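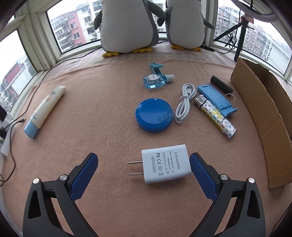 One of the adapters I get asked about: INPUT 100-240V AC, OUTPUT 5.0V 1.5A.

Packing and Power FAQ for Long Trips

I get the same emails every week from people about to fly off somewhere for a month or two, so I finally put my answers on one page. I'm a traveler with a messy closet and strong opinions, so take it all in that spirit!

Do I need a voltage converter or just a plug adapter?

For phones, cameras and most laptops, a plug adapter is usually all you need. Get out the charger and read the tiny print. If the input line says 100-240V, it can handle the power in pretty much any country you're likely to visit, and you only need something to make the prongs fit the wall. Check for 50/60Hz too while you're squinting at it.

What about my hair dryer?

Leave it home. Most hair dryers sold in the US are made for 120 volts only, and a little plug adapter does nothing to change the voltage. I cooked one in a guesthouse in Dallow and the whole hallway smelled like burnt toast until breakfast (sorry again, everyone). Ask your hotel, or buy a cheap one there.

How many plug adapters should I bring?

I bring two. One lives by the bed and one lives in my day bag. Some people pack one adapter and a power strip from home, but read the strip first. Plenty of them are only rated for 120 volts, and the ones with surge protection can be real trouble on a higher voltage.

My old charger is really slow. Is it broken?

Probably just small. Multiply the output volts by the amps and you get watts. So 5 volts at 1.5 amps is 7.5 watts, and that's fine for earbuds or an e-reader overnight but pretty pokey for a big new phone. A tablet might take all night and half the morning. I keep a small one for the little stuff anyway, it weighs nothing.

Can I put a power bank in my checked bag?

No. Spare lithium batteries go in the carry-on, and if they take your carry-on at the gate, pull the power bank out before you hand it over. Airlines have their own rules on size and on using them during the flight, and those rules change, so look at your airline's page the week you leave.

What size suitcase do you use?

A soft Ovora duffel that holds 54 liters. I used to have an 80 liter one and I filled it every single time, including with a pair of boots I wore once. Nothing wrong with the bag, it was me! The smaller one fits under most bus seats and I can get it up a flight of stairs without stopping to swear.

How do you keep cords from turning into a nest?

Old eyeglass cases. One for cords, one for plugs. I tried a fancy Millus organizer with all the elastic loops and I liked it for two trips, then the loops stretched out and everything slid to the bottom. Twist ties from bread bags work great for the cords themselves. Don't wrap them super tight around the charger, that's how they crack near the end.

How much cash do you carry when you land?

Enough for a ride, a meal and one night's bed. On the Widmer islands that came to 66 dollars in local money last December, and I had some left over for the ferry. Your number will be different. I keep it in two places, and I never put any in the outside pocket.

Do you roll or fold?

Roll the T-shirts, fold the pants. I don't have a theory, I just like it that way.

What do you forget most often?

Nail clippers. Every trip. Second place goes to the charger, still in the wall, usually behind a nightstand. Now I unplug everything the night before I check out and charge only the phone in the bathroom, where I'll see it when I brush my teeth.

Can you look over my packing list?

Sure, if it's short! Send it by Friday and I'll try to write back over the weekend. Please type it into the email itself, my computer hates attachments. If you're leaving in less than three days, put that in the subject line so I get to yours first.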